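Ticket 109: Masent title not unlocking after last trial
Game: Zurkurow
Area: Titles and trials
Status: Waiting on patch

Player report
All 44 trials on the Sadden page show as complete, but the Masent title is still grayed out. I finished the last one, Shenoy Gate without a revive, on Friday night. The reward popup came up, then the game went back to the lobby. No title next to my name. Restarting did nothing.

Support reply
Thanks for the report. Please try these steps in order and tell us where it stops.

1. Leave your group and go back to the main menu.
2. Open the Sadden page and claim any trial that still has a yellow border.
3. Load a different character, wait for the lobby to appear, then switch back.

Player reply
Did all 3. There were 2 trials with a yellow border and I claimed both. The counter reads 44 of 44. Title is still gray. I play on console, wired connection.

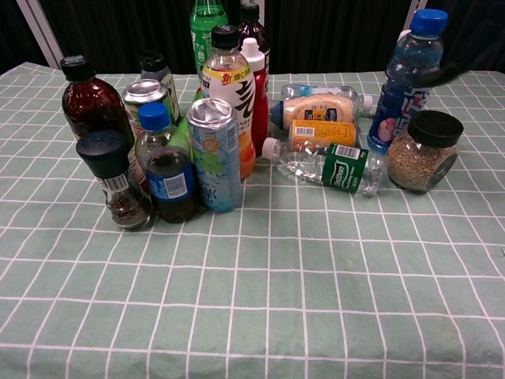
Support findings
The Shenoy Gate trial is saved on your character but not on your account. The title checks the account. This can happen when the group leader leaves before the reward screen closes. Running the gate again will not fix it.

Next step
The fix is planned for the next patch. Your progress is safe, so please do not delete the character. After the patch, log in once and open the Sadden page. If the title is still gray, reply to this ticket and we will reopen it.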